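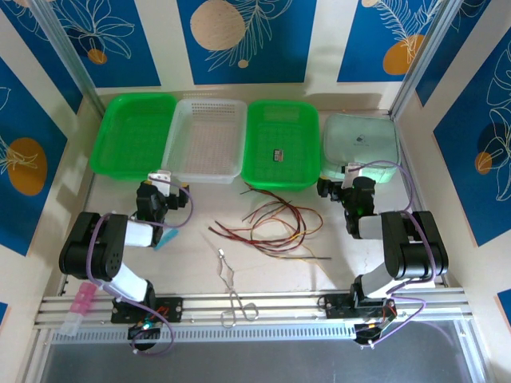 Drekolham, 18.11.2018

Vier Behälter, nebeneinander an der hinteren Kante einer hellen Arbeitsfläche: Mehr braucht es nach Ansicht von Elsie Bainbridge nicht, um Kleinteile im Griff zu behalten. Seit 2 Jahren sortiert sie in der Werkstatt Flikham alles, was auf den Tischen liegen bleibt, und in dieser Zeit hat sie vor allem Behälter abgeschafft. Früher standen dort Schubladentürme mit Etiketten, die niemand mehr lesen konnte.

Geblieben sind zwei grüne Kunststoffschalen, ein weißer gelochter Korb und ein weicher Behälter in blassem Mintgrün. Das kräftige Grün hat einen praktischen Grund. Dunkle Teile heben sich davon gut ab, auch wenn sie so klein sind wie das rechteckige Stück mit dem rot-weißen Etikett in der rechten Schale. Auf einem schwarzen Schalenboden würde man danach suchen.

Der Korb ist für Dinge gedacht, die Staub oder Krümel verlieren. Was durch die Löcher fällt, wird von der Fläche gewischt. Für Schrauben taugt er nicht, dafür nimmt Bainbridge die Schalen mit geschlossenem Boden. In den weichen Behälter kommt, was keine Kratzer bekommen soll – Displays, Linsen, lackierte Deckel.

Ihr Kollege Colin Garside war zunächst dagegen. Er hatte nach einem Umzug im Mai nearly alles in Kisten von Kozan verstaut und wollte dabei bleiben. Die Kisten waren stapelbar, aber wer an die unterste musste, räumte erst die anderen weg. Inzwischen stehen sie im Keller.

Eine feste Regel gibt es doch: Am Abend sollen die Behälter leer sein. Was keinen Platz im Regal hat, bekommt einen oder wird entsorgt. Liegt morgens noch etwas in einer Schale, fragt Bainbridge nach. Meistens ist es ein Teil von Garside.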